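Version note, November 2023: the label file now uses `rod` for anything long, thin and rigid that carries a tab or flag, and `stick` for the plain ones. Older copies used both words for both things. Please replace them.

# Maltow Bench Items

A set of labeled pictures of small things handled or set down at worktables: rods, sticks, trays, brushes and similar. It was put together at Westcombe for people who need item names that stay the same from one picture to the next. Labels cover the items. People, furniture and fixed equipment are not labeled.

## Contents

| Part | Count |
|---|---|
| Pictures | 331 |
| Item labels | 1338 |
| Labels checked a second time | 1061 |
| Item names in use | around 50 |

The labels are in `items.csv`, one row per item. The list of names is in `names.txt`.

## Thin items

Thin items caused most of the disagreements in the first round. A rod held upright, such as a green one with a blue tab near its upper end, gets one row. The tab goes in the `part` column and doesn't get a row of its own. Sticks that are close together or crossing get one row each, even when they look like a pair.

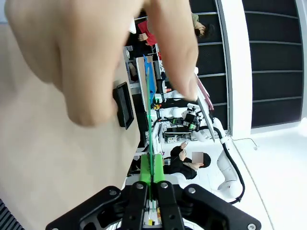

Color goes in a separate column, using the plain words in `names.txt`. If a color falls between two words, such as pink and red, enter both with a slash. Don't guess at material. The `material` column can stay blank, and for thin items it usually is.

Length is not recorded. We tried it in August on the Andgate pictures and the estimates were too far apart to be of use, so the column was dropped.

## Trays and brushes

`tray` means a flat container with raised walls, any size. Label it whether or not something is inside. Texture on the floor of a tray is part of the tray, so speckles or ridges don't count as contents.

`brush` covers every brush, long or short. Use the `pose` column to say which way the bristles face:

- `up`
- `down`
- `side`
- `unclear`

A long black brush with gray bristles lying at the edge of a table is `brush`, color `black/gray`, place `edge`. The tray on the same table is `tray`, color `black`, place `top`. Shadows are left out of the item outline. 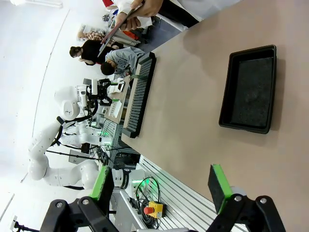
*Photo credit: Westcombe, Maltow Bench Items*

`place` has four values: `top`, `edge`, `hand` and `other`. An item held by anything other than a person's hand is `other`.

## Known problems

- Some rows still say `pole`. Read this as `rod`.
- Outlines of bristles are rough. Most follow the brush body and cut across the tips.
- The Whitelaw pictures have no `place` values yet.

## Use

Free for study and teaching. Keep the credit line with any picture you reprint, and give the version month if you report results.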